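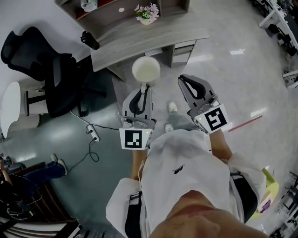
Daiane Frota wrote back after the last version of this guide to say that her desk took the whole afternoon, mostly because she loaded the drawers before she'd sorted out the cables, and could I please put the cables first? Done! They're now section 2, and the drawers have moved to the end.

## 2. Getting the desk area ready

I'm assuming your desk is already standing where you want it. If it isn't, go back to section 1, and grab a second person for the lifting (mine was Kanyarat Suksawat, who got paid in noodles).

1. Unplug everything. Yes, the lamp too.
2. Lay the power strip on the floor where you can reach its switch without crawling. I like it off to the side of the desk, well away from the chair.
3. Run each cable to the strip one at a time and label both ends. I use masking tape and a marker.
4. Gather up the slack in loose loops and fasten them with a soft tie.
5. Roll the chair in and out a few times. If a wheel touches a cable, move the cable and try again.

**Caution:** Don't plug one power strip into another, and keep heaters off it completely. Check the rating on the label, too. My old Dindley is good for 1,494 watts and not a bit more.

**Note:** Plants and drinks can share a desk with you just fine, but keep them away from anything plugged in. I water mine at the sink, let the pot drain for about 90 minutes, and then put it back.

## 3. Drawers and shelf

1. Start with the bottom drawer and put the heavy stuff in there (paper, binders, that stapler you swear you'll fix).
2. Use the top drawer for what you grab every day. Pens, sticky notes, snacks!
3. Open only one loaded drawer at a time, especially if your drawer unit isn't fastened to the desk.
4. Put small loose things in a lidded tub on the shelf. Clear ones save you a lot of rummaging.
5. Wipe the desktop with a damp cloth and dry it before you set anything down.

Shelf feet and wall brackets are in section 4.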